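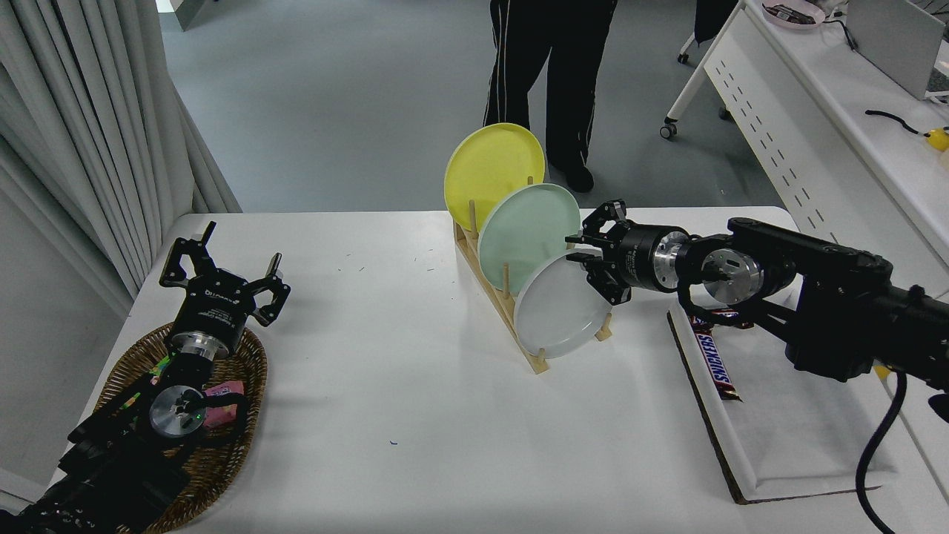

Kitchenware and household storage

Dish rack

A dish rack, also called a plate rack or draining rack, is a frame in which plates and other crockery are stood to drain after washing or are kept between meals. Racks are made of wood, wire, plastic or stainless steel. Most hold plates on edge, with pegs or bars keeping them apart so that air can pass between them.

History

Racks fixed to the wall above a stone sink were common in larger British houses, where the scullery was separate from the kitchen. Smaller free-standing racks spread as piped water reached ordinary homes and washing-up moved to the kitchen itself. The household collection at Trarkholm lists 1,581 objects connected with washing and drying, of which 59 are racks. Its catalogue, prepared by Amr Slaoui, sorts them by the way the plates are held and leaves date as a secondary heading.

Types

Peg racks have upright rods set into a base. The plates lean against the rods, and the spacing decides how thick a plate can be stored. The Gundine pattern, named after the workshop that first sold it, has 34 pegs in two rows.

Folding racks have two crossed frames which close flat. They are widely used in small kitchens and caravans.

Wall racks hang above the sink or draining board and let water fall directly into it. Heavier examples need to be fixed to solid masonry.

Materials and care

Beech is a usual choice for wooden racks — it has a close grain and little smell. Wood left standing in water may darken or split at the joints, and makers generally advise drying the base after use. Wire racks are often coated, and rust tends to begin where the coating has worn away at the feet.

Use with other containers

Cutlery is normally drained in a separate holder, either clipped to the rack or placed beside it. Baskets, trays and bowls are kept near the rack in many households for dry goods and small items. Wicker is less suitable for wet crockery, as the weave holds moisture and is hard to clean.

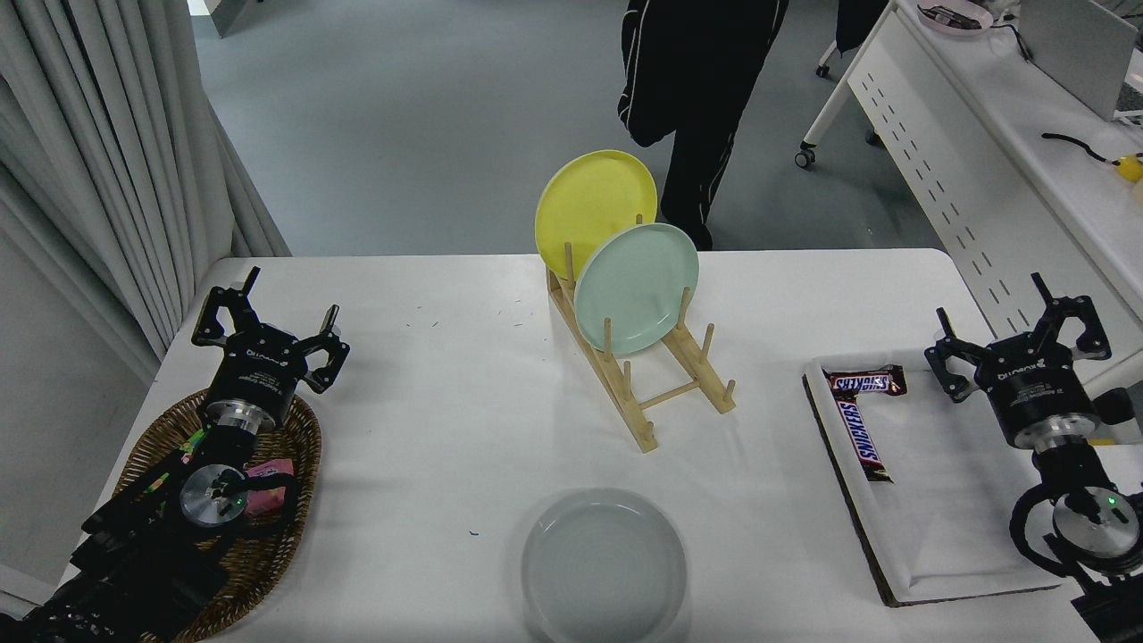 See also

Draining board
Plate rail
Scullery
Trarkholm household collection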